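About Telow Robotics Club

We're the after-school robotics club at Setiawan College, and we meet every Friday in the old metalwork room. Anyone from Year 8 up can join, whether you've written code before or have never held a screwdriver (plenty of us hadn't!).

Our big project this year is Vella, a pair of robot arms that we're teaching to tidy up a workshop. The job sounds simple: pick up the loose sockets and put them in a box. Getting two arms to share one small floor without bumping elbows is where the fun starts.
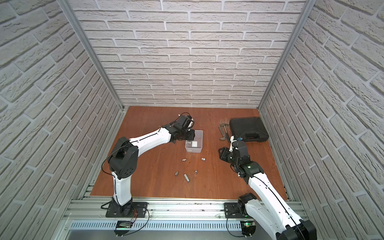 Larasati Yeoh says she joined for the coding and ended up loving the wiring, and that the best bit of her week is arguing over which arm should go first.

New members spend their first 6 weeks on the basics, moving one arm by hand and learning how the joints work. After that you pick a team. Grip looks after the fingers, Paths works out how the arms travel, and Logbook writes down every single attempt, good or bad. We're up to 1142 now, and we read the silliest ones out at the end of term.

Sockets are brilliant to practise on – they're shiny, they roll, and they come in all sizes, so a grip that suits one can be hopeless for the next.
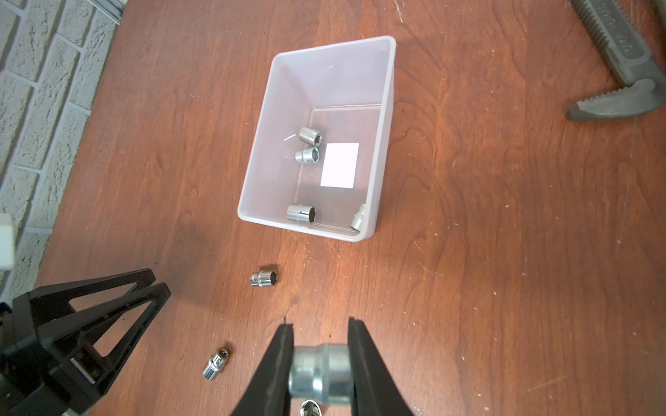 In April we take Vella to the Beltura Schools Challenge, where each team gets 40 minutes to set up and run. We'd love a few more hands before then, so come along after last bell and ask for the Paths table.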